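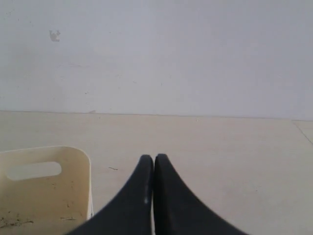

4. Preparing the floor and wall before the bins are set down

Handbook > Storage areas > Bindow plastic bins > Setting out

4.1 Clear the length of wall where the bins are to stand. Pull existing bins forward by their handle openings and leave them on the floor, away from the wall line.

4.2 Inspect the wall. Small dark smudges are to be wiped with a damp white cloth and plain water. Do not use coloured cloths on painted walls.

4.3 Look along the join between wall and floor for chips, bumps or lifted paint. A chip at the base of the wall does not prevent the use of the area, but must be entered on form 77 before any bin is placed.

4.4 Sweep the floor from the wall outwards. Hairs, threads and short dark strands are difficult to see on large pale tiles until one stands directly over them. A strand that remains after two passes of the broom may be a scratch; test it with a fingertip and, if it proves to be one, enter it on the same form.

4.5 Wipe along any tile seam with a well-wrung cloth and allow the floor to dry.

Caution: Do not drag a loaded bin across the tiles. Grit held beneath the base will mark the surface.

4.6 Return each bin with one handle opening facing the room. Leave a gap of 5 cm between the bin and the wall.

Note: Cream bins supplied by Damico and those supplied by Leckie have different rims and must not be stacked together. Order code 499 refers to the bin alone, and code 500 to the bin with its lid.

4.7 Check that the handle opening is unobstructed. Contents must remain below its lower edge, so that fingers can pass through freely when the bin is lifted.

4.8 Sign the area sheet. Areas in the Luruvero building are inspected again in March.

Comments (3)

stores_east
Does 4.6 apply to the narrow bay by the stairs? With the gap left, the door catches the front bin.

Pimlott
We use a dry microfibre cloth after sweeping and it picks up the hairs far better than the broom does. Could it be added to 4.4?

bay2
Form 77 on our shelf is the old version and has no box for floor scratches. Where is the new one kept?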